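Clothes, Folded, Household Grade

The Office of Domestic Instruction at Werarley occupied the second floor of a building that had formerly issued fishing licences, and its procedures retained something of that period. Applicants for the post of demonstrator were received on a Sunday, given a numbered chair, and asked to fold a shirt in front of three members of staff. Those who folded it well were thanked and sent home. Those who folded it as they would at home were engaged.

The reasoning was set out in the Hekent Guidance, a document of 131 pages which every demonstrator was required to sign for. The machines were to learn from ordinary hands in ordinary rooms. A demonstrator was to hold the gripper, perform the task, open the jaws, and begin again. The demonstrator was not to speak to the gripper. This last provision had been added in the second edition.

I was at that time the reviewing officer for clothing. My duty was to watch each demonstration as it arrived and to mark it Accepted, Returned or Referred. An accepted demonstration went forward to Bakos, where the machines were. I never visited Bakos. A returned demonstration went back to its maker with a form. Referral was reserved for matters on which the Guidance was silent, and in my first year I referred nothing.

The work of Demonstrator 3,174 came to my desk in November. The quota was 2,000 folds for each household, and hers arrived in steady batches, every one of them made on the same bed. I came to know the sheet with its small purple flowers, and the comforter folded against the wall. She was neither fast nor slow. I accepted her first month entire.

In the second month I observed that she had begun to hesitate. She would bring the jaws down over a garment, hold them apart, and wait up to a minute before closing them. The Guidance permitted a pause of three seconds. I returned eleven demonstrations with the appropriate form, and they were made again, with the hesitation intact.

I wrote to her, as I was entitled to do. Her reply was courteous and came by ordinary post. She stated that the clothes belonged to her son, who had gone to work on the boats out of Flukeo, and that she had not folded them since he left. She had supposed that the machine should be shown how it was done. If the waiting was not part of how it was done, she asked that I tell her which form to use.

There was no such form. I consulted the Guidance, and then the annex to the Guidance, and at a quarter to six, when the others had gone down to the tram, I opened the demonstration that had prompted my letter and watched it through again. She had reached the jeans.
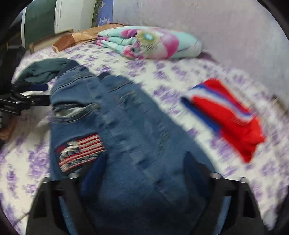
Tassanee Mahawong
Fiction Contributor

I marked it Referred. The category required a statement of grounds, and the space provided was two lines long. I wrote that the demonstrator's timing was consistent, that it appeared to me to be deliberate, and that I could find nothing in the Guidance to say what a fold was for.

The file was away for the whole of the winter. When it came back it carried the Bakos stamp and a single word, Accepted, in a hand I did not recognise. No explanation was enclosed. I entered the decision in the register and sent her the remaining eleven forms, cancelled.

In spring the first machines were placed in the houses at Werarley, and one was assigned to the Office for the towels in the washroom. I went down to see it at work. It took a towel from the basket, laid it on the bench and smoothed one corner - a competent piece of work, and well within tolerance. Then it lowered its open hand over the cloth and stopped.

I took out my watch, as the Guidance required, and after a while I put it away.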